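# Setting up sound and wireless mics in the small hall

I wrote this section after installing the Skaven mixer and the two Steltska wireless receivers myself, so it's in the order I wish I'd done things. Last updated Wed 19 March.
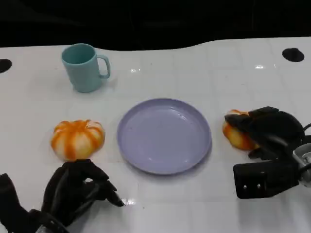

## Before you plug anything in

Find the Borbély amplifier first. It's the heavy one at the bottom of the rack, and its power switch is on the back (I spent ages feeling around the front for it). Leave it off for now. You'll also want:

- two XLR cables for the receivers
- two longer XLR cables for the main speakers
- fresh AA batteries for both handheld mics
- a flathead screwdriver, in case the rack shelf needs nudging

**Caution:** The amplifier goes on last and off first. Every time. If you switch the mixer on while the amp is already running, you'll get a thump through the speakers that people in the parking lot can hear.

## Connecting the receivers

1. Slide both receivers onto the upper shelf, side by side, with the antennas pointing up and slightly outward, like a V.
2. Run an XLR cable from the output of receiver A to channel 1 on the mixer, then receiver B to channel 2.
3. Set the little switch next to each output to MIC. I left mine on LINE the first time and the sound was so crunchy I thought I'd bought a dud!
4. Plug in the receiver power supplies. They look identical to the one for the Drerness control panel but they aren't the same voltage, so check the label before you push it in.
5. Turn on the receivers. The display should show a channel number after a few seconds.

**Note:** Keep the receivers out in the open if you can. I tried them behind a closed metal rack door and kept getting dropouts at the far end of the hall.

## Pairing the mics

1. Put the batteries in mic A and slide its switch to on.
2. Hold the SYNC button on receiver A until the display blinks.
3. Point the window on the bottom of the mic at the receiver, pretty close – a hand's width is fine.
4. Wait for the blinking to stop. The channel on the mic should now match the one on the receiver.
5. Switch mic A off before you start on mic B. With both of them on you can end up pairing the wrong one, and then you get to do it all over.

I keep A on channel 118 and B on channel 144. They've been clean in our building, but yours may be different, so run the SCAN function if you hear hiss or bits of somebody else's conversation.

## Setting the levels

1. Pull every fader on the mixer all the way down, main fader included.
2. Turn on the mixer, wait a moment, then turn on the amplifier.
3. Have someone talk into mic A at the volume they'd really use. Not "check, check" in a tiny voice – ask them to read something out loud.
4. Turn up the gain knob on channel 1 until the green lights are steady and the yellow one flickers now and then. If you see red, back off.
5. Bring the channel fader up to the 0 mark, then slowly raise the main fader until it's comfortable in the back row.
6. Press the low cut button (mine says 100 Hz next to it). It takes out most of the rumble and handling noise.
7. Do the same for mic B on channel 2.

If it starts to howl, pull the main fader down first and think afterward. Usually the person has wandered in front of a speaker. If they're standing in the right place and it still rings, try turning the mid knob down a touch, with the frequency dial near 2,000 Hz, and sweep it gently either way until the ringing goes.

## Saving your settings

Hold the SCENE button on the mixer, pick an empty slot, and press SAVE. I use slot 1 for talks and slot 2 for anything with music. The Drerness panel by the door can only recall the first four slots, so don't put your everyday one in slot 5 like I did.

**Caution:** Take the batteries out of the mics if they won't be used for a while. Ours sat all through August, and I had to scrape the contacts clean on one of them.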